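13/09/2019

Slept badly, up before the alarm, so I got the earbud things sorted before breakfast instead of after. I have been putting it off since I came back from the Mohamedi trip. Every drawer in this place had something in it – a charging case in with the batteries, single earbuds in the desk and in two coat pockets. I put the lot on the big table, where the light is decent, and used the yellow bin for the cases and the red and blue trays for the earbuds.

The idea was simple. Cases go in one place, earbuds in another, and then I find out what belongs to what. I tried sorting by brand first, but the printing is so small I gave up. The Flivier ones and the Pliteo ones look the same to me once they are out of the packaging. White, rounded, small hinge. 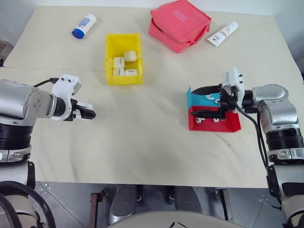 Idrisa Nyamweya thinks I should keep each pair shut up in its own case and forget about trays altogether, because an earbud outside its case is an earbud on its way to being lost. I got this by phone while I was making coffee. It is probably right for a person with one pair. I have pairs that don't match and at least one case that won't close on what I try to put in it, so for now they stay apart.

Coffee, toast, the end of the jam. Paid the electric bill, 353, more than I expected for a month when I was gone for part of it. I will call them about it next week. Then back to the table.

I moved things around a few times. The pink pouch is going to be the travel one, with the zipper, and it will hold the short cable and whichever pair charges properly. The blue and red trays work better stacked, one on top of the other, because side by side they take up half of whatever surface I put them on. I had them on the shelf by the door last December and kept knocking them off with my sleeve. This time they go on the desk, at the back on the right.

The bottle and the squeeze tube are bathroom things and have nothing to do with any of this. I need to carry them back when I go that way. 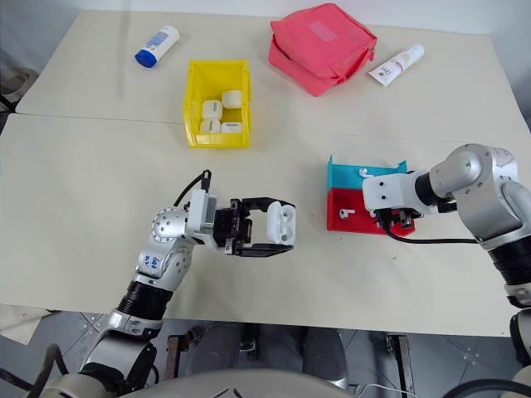 What goes where

Yellow bin: charging cases only. No cables, no coins, no receipts.

Blue tray: earbuds that I know work.

Red tray: earbuds I haven't tested, or tested and wasn't sure about.

Pink pouch: travel. Stays in the gray backpack.

I wrote that out on a card and taped it inside the desk drawer. I had a card like it before and it fell down behind the drawer, so this one has tape on all four sides.

Testing took most of the morning. You have to charge each one, wait, pair it with the phone, listen to something, unpair it, start again. I used the same song every time and I don't want to hear it again for a while. One left earbud crackles. One right one is fine but very quiet, and I cleaned the mesh with a dry toothbrush, which helped a little. I looked up a replacement on the Vomus site and closed the page when I saw what they charge for shipping.

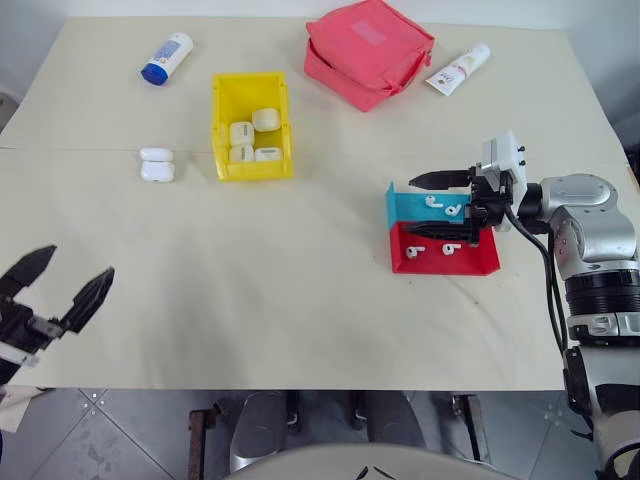 Idrisa called back around noon, still on the same subject. Cleaning them with a toothbrush is fine as long as it is soft and you hold the earbud face down, so the dust falls out and doesn't get pushed in. I had been holding them face up. Did the quiet one again the other way and it may be a bit louder – hard to tell by then.

Lunch was the rest of the lentils. Walked to the post office and back, 2789 steps by the phone, and bought stamps and a light bulb for the hall. The line was short.

In the afternoon I wanted the table back for the sewing, but I left everything where it was and read for an hour. I am still undecided about the cases. If a pair is going to live in the blue tray it will run down, and then I will pick it up on the way out and it will be dead.

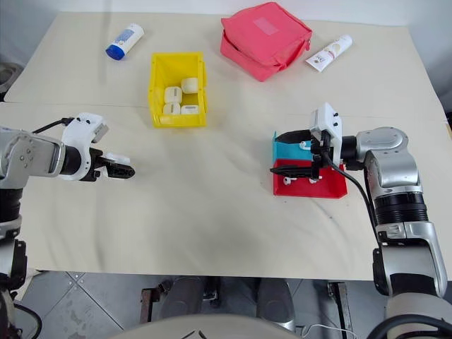
So I may end up doing it the other way after all, with the good pairs in their cases and the trays for odd ones. I will give it a week as it is. The card would need changing too, and I used the last of the good tape.

Still to do: hall bulb, call about the bill, wash the cream cloth, find the short cable.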